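Flidow Bench Cell — Demonstrations and Open Day

Skillska builds the Flidow bench cell for small workshops, school shops and training centers that want a robot arm to handle hand tools and small parts on an ordinary work table. The cell ships with the arm, a two-way mount, the gripper, a controller and the simulation package. You supply the table.

Most customers come to see it run before they order. Demonstrations are held at our Pledport showroom, on Morrison Street behind the tile warehouse. The next open day is in February, doors at 10 a.m.

What you will see

The open day is run around one job: tidying a woodworking table. The arm picks up tools and sticks one at a time and sets them down again in a set place. We chose it for the open day after trying a packing job last year, which was quick to watch but told people very little about how the gripper copes with thin or oddly shaped things.

Every session starts on the screen. The task is run in simulation first, and visitors can stop it, move a tool and start it again. After that the group goes over to the real cell and watches the same job there.

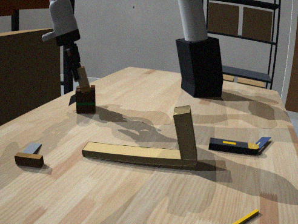 Woodworking table task in the Flidow simulator, gripper at the tan strip.

The simulated table can be set up from the tool list in the package or from your own models. The list has knives, squares, bars, blocks and strips in several sizes. Lighting and shadows can be changed, and so can the table surface. If you have a drawing of a part you want to try, send it to us a week before your visit and we will load it. STEP files are best. We can work from a dimensioned sketch if the part is simple.

Sessions

There are three sessions on the open day, at 10:30 a.m., 1 p.m. and 3 p.m. Each takes 55 minutes and is limited to 12 people. The first half is the simulator, the second half is the cell, and questions go wherever they come up. Pauline Mellor leads all three. She also does the installation visits, so she is the person to ask about floor loads, power and where to put the controller.

Visitors who want to drive the arm themselves can stay after the 3 p.m. session. Turns are short. Please tie back long hair and leave loose sleeves and lanyards at the desk.

Private demonstrations can be booked on other dates for groups of four or more. There is no charge for schools.

What comes with the cell

Bench arm with mounting plate
Jointed gripper and one spare set of fingers
Controller and 12-foot cable
Stop button on its own lead
Simulation package, one seat
Printed setup guide

Extra seats for the simulation package are sold separately. A classroom license is available — ask for the school price sheet. The package can be bought without the arm, and several training centers have started that way.

Before you order

The table has to be rigid and fixed to the floor or wall. We have seen the cell on a folding table and do not recommend it. Allow clear space on all sides for the full reach of the arm, including the side nearest any shelving. The setup guide has a template you can lay on the floor.

More than 400 people have come through the showroom demonstrations so far, and the commonest question is about changing from one job to another. In the Flidow software a job is saved as a file and opened from a menu. Positions need to be checked again if the table has been moved.

Booking

Book by phone or through the contact form, giving your preferred session and the number in your group. Parking is at the rear of the building. The showroom is on the ground floor with a level entrance, and coffee is out from 10 a.m.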